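Hedard work table by Deminholm: a lot of white for the money

Reviewed by Folke Wikström
2021-10-30

The Hedard is a white rectangular table that Deminholm sells as a "surface for everything." I distrust any product for everything, and I distrusted this one more when I saw the price, which was $493 before delivery. I paid it anyway in September. The table it replaced was a Clellow I had complained about for years, and my patience with it was gone.

What follows is my view after several weeks of ordinary use. Deminholm didn't send me anything and doesn't know I'm writing this.

Size and color

There's plenty of room, I'll give it that. I can lay out a job in the middle and still have somewhere to rest an elbow. The brochure makes a fuss over the shade of white, which has its own name and a paragraph about Nordic mornings. It's white. In daylight it makes the space feel brighter, and under a strong lamp it throws enough light back at you to be tiring by the end of an evening. I would have paid extra for a dull gray and been happier. 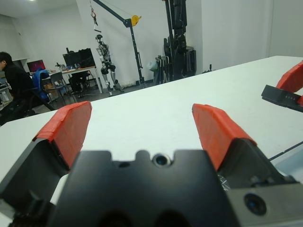

Putting it together

Deminholm says one person can do it. One person can, if that person enjoys holding a tabletop level with his knee while hunting for a bolt. The instructions run to 2 pages and skip the part where you turn the thing over. Get help for that step.

The bolts are decent and the holes lined up, which I can't say for the Clellow. I went around them again with the key after 10 days and a couple had worked a little loose. They have stayed put so far. I don't know how they'll be in a year, and neither does anyone leaving five stars on the day the box arrives.

The surface

The maker calls the finish "easy-care." I take that to mean it wipes down, and mostly it does. Coffee comes off. Pencil comes off with some rubbing. But white shows everything, and what doesn't wipe away stays in plain sight. Mine has small dark specks all over and a long, thin brownish line near the front. I have tried dish soap, baking soda and a melamine sponge, and I still couldn't tell you for certain if it's a stain or a crack. I've stopped running my thumbnail along it.

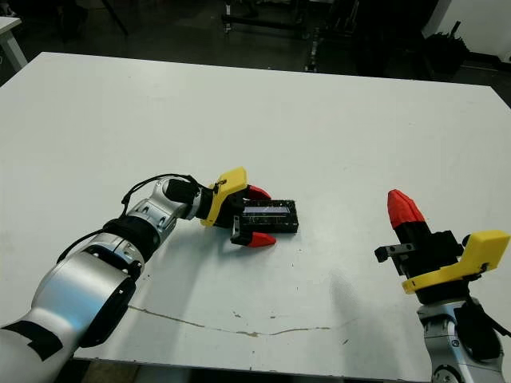
The brownish line near the front edge, with specks.

I wrote to customer service about it. The answer was polite and told me that "light signs of use are part of the character of the product." For that kind of money I'd like to supply the character myself. They offered a repair pen for $107, and I have not bought the repair pen.

Finding small things on it

The one claim I came around to is visibility. Small dark parts and little cases stand out against the white, and I've lost fewer of them than I did on the brown Clellow. A clear lid or a shiny one is easy to spot too. Anything pale is another matter. White screw caps might as well be on the moon. 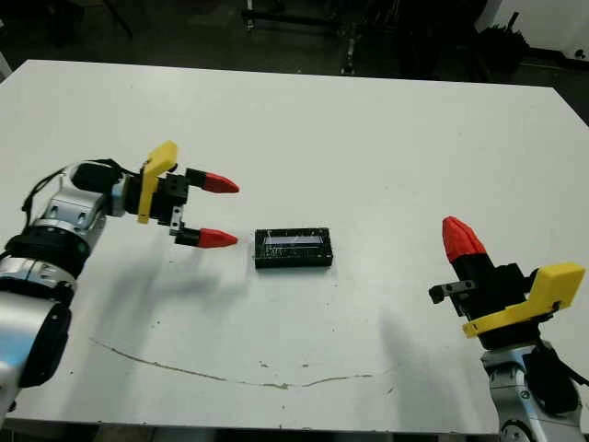

A black case with a glossy lid shows up well on the white top.

Compared with the others

I looked at the Schumacher bench before ordering. It's heavier and uglier, and its top is a muddy beige that would probably hide a good deal. I passed on it for looks, and I'm not proud of that. The Clellow is cheaper and wobbles. If you only need somewhere to sort mail, buy the Clellow and put folded cardboard under one leg like the rest of us did.

Should you buy it?

If you want a big bright top and you're the type to lay a mat down first, it's a fair table at a silly price. If you work directly on the surface, wait for a sale or look at something darker. I'm keeping mine, mostly to avoid taking it apart again.

Good: roomy, bolts line up, dark parts easy to see
Bad: price, glare, shows every mark, the repair pen

We use cookies to remember your preferences and measure visits to this site. Accept all | Manage settings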